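The Quiet Work of a Grey Curtain

By Consuelo Contreras

When I moved to Jolcombe I had two suitcases, a box of books and no curtains. The flat was on the second floor and it had cream walls, a white door that would not close fully, and a large window that looked on the bus station. For the first weeks I hung a bed sheet with drawing pins. Every morning at half past five the first bus came, its lights went across my ceiling, and I lay there and thought about fabric.

I come from a family where fabric was taken seriously. My grandmother washed the curtains twice a year, in April and in October, and she ironed them while they were still a little damp, with the whole kitchen smelling of starch. As a child I found this very boring. Now I am forty-six and I write about it for a magazine, so she has won the argument.

Grey was not my first choice. I wanted green. But I visited the shop of Bindemmont, which is a small workroom behind the old post office, and the woman there put five samples over my arm and told me to walk to the door with them, where the daylight was. The green turned brown. The blue became a hospital. Only the grey stayed itself, and when I folded it, it made two colours, one light and one nearly black, without any pattern printed on it. I ordered it the same afternoon.

"People choose the cloth flat," she said to me. "Then they live with it folded."

I have thought of this sentence many times. A flat cloth has one colour. A hanging cloth has all the shades between its light side and its shadow, and they change when you move your chair.

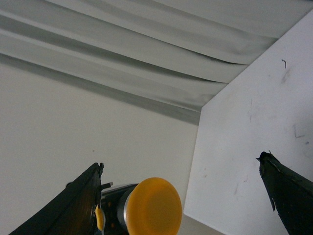 How much fabric do you need for good folds?

Twice the width of the rail is a safe measure for most cloth. A thin voile can take two and a half times, and a heavy wool looks well with one and a half. If you buy less, the curtain will cover the window, but it will hang like a towel.

My own window is 200 centimetres wide, so I bought four metres of width, sewn from three pieces. The seams are hidden in the folds and I have to search when I want to find them. The heading tape was from Irnex and it has three rows of pockets for the hooks, which allows you to lift the curtain a little if the floor is not level. In old buildings it is never level. Mine goes down towards the kitchen, and a dropped orange will go there by itself.

Then there is the matter of what stands next to the curtain. We look at a soft thing differently when there is a hard thing near it. Pale grey against a cream wall is gentle, maybe too gentle, and the eye begins to sleep. Put something bright white near it and both wake up. The cream looks warmer, and the grey looks more like silver.

White has its price, of course. Every finger, bag and shoe writes something on it. I clean mine with warm water and one drop of washing-up liquid, on a cloth that I have squeezed very well, and I begin at the bottom, so that the dirty water does not make lines on a dry surface. For the darker scuffs I use a paste of bicarbonate of soda and I try it first in a corner. Some marks stay. I had a tenant's habit of being afraid of marks, and it took me years to lose it.

I asked Magaña, the upholsterer who repaired my armchair, how he keeps his grey cloths clean in a workshop full of dust. He uses the soft brush of the vacuum cleaner and goes always downwards, following the fold. He washes only when he must. Water takes away the body of the cloth, he told me, and the folds come back lazy. When he does wash, he hangs the curtain again while it is still damp and ties it loosely with strips of cotton, in three places, for two nights. The folds remember where they were.

I tried this in August with the window open - a mistake, because the wind untied half of my work. The second time I closed the window and it went well.

The drawing pins are still in the kitchen drawer, and the sheet has gone back to the bed. The first bus still comes at half past five. I hear it, but the ceiling remains dark, and on most mornings I am asleep again before the second one.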